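4.2 Comparison of hand controllers

We ran the Urna and Katona controllers on the same humanoid, with the basket task at the white desk. Each controller got 100 trials. The object was red and round, and the basket stayed on the desktop. Arm motion came from the same planner in both cases - only the finger commands differed. 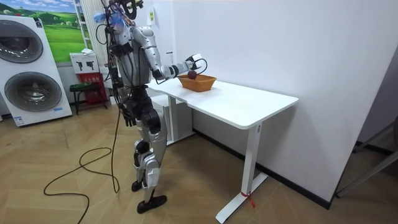 Figure 3. Basket task.

One reviewer of an earlier draft objected that 100 trials per controller say little about finger control when the planner is shared, and asked for the failures to be split by cause. We did this for all 32 failed trials under Katona. Most were thumb errors, and the planner was at fault in the rest.

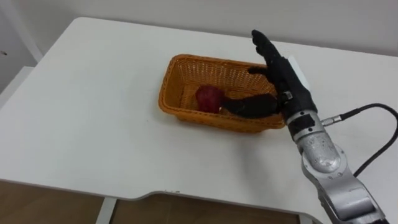
Urna closes all fingers on one timer, while Katona moves the thumb first and waits for a contact signal. The wait is set to 90 ms. Thumb errors come up when the thumb goes in low, lying nearly level just above the basket floor with its tip close to the fruit, and the signal arrives late. A longer wait made trials slower and was dropped in April.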